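Salon du meuble et du bois, Cáceres – notes de visite

2018-09-14

Arrivé en retard, le car s'est perdu deux fois avant le parc des expos. Badge à l'entrée, 11 euros, pas de plan papier, il faut télécharger un truc. Bon.

Hall 1 : cuisines. Passé vite. Beaucoup de façades mates, du vert sauge partout, comme l'an dernier. Café correct au fond à gauche, queue énorme dès dix heures.

Hall 2, ce pour quoi j'étais venu. Stand Jidaler d'abord, les plateaux de table. Ils ont élargi la gamme depuis février, 56 références maintenant, finition huilée ou vernie. L'huilé est nettement plus agréable sous la main, mais le commercial pousse le verni – moins d'entretien, dit-il, et surtout du stock. Délai annoncé pour l'huilé : 50 jours. Trop long pour nous, sauf si on commande avant l'hiver. J'ai demandé des échantillons, on m'a promis un envoi. On verra.

Question prix, 623 euros le plateau de base, hors piètement, hors transport. Remise possible à partir d'une dizaine de pièces, à négocier par mail, ils ne donnent rien par écrit sur le salon.

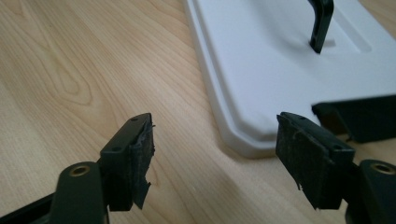 Ensuite Zilstead, deux allées plus loin. Ambiance différente, stand minuscule, gens très sympas. Ils ne font que du clair, des teintes miel et sable, et trient les planches à l'oeil pour que le veinage se suive d'un plateau à l'autre. Ça prend du temps et ça se paie. Discuté un bon quart d'heure des chants : arrondi, chanfrein, ou droit. Pour une salle de réunion je prendrais l'arrondi, les angles vifs marquent trop vite. Catalogue récupéré, en anglais seulement.

Conférence de treize heures sur le séchage, salle bondée, micro qui coupe. Resté debout au fond, parti avant la fin. Retenu quand même : se méfier des plateaux livrés trop tôt sur chantier, les laisser au repos dans la pièce avant montage. On le savait mais on ne le fait jammais.

Stindden, pas vu. Stand fermé à mon passage, repassé à seize heures, toujours personne. Domage, leurs piètements métal m'intéressaient.

A faire : relancer Jidaler pour les échantillons, demander le tarif Zilstead en français, écrire à Stindden. Et réserver l'hôtel plus tôt la prochaine fois, j'ai fini à l'autre bout de la ville, au-dessus d'un bar.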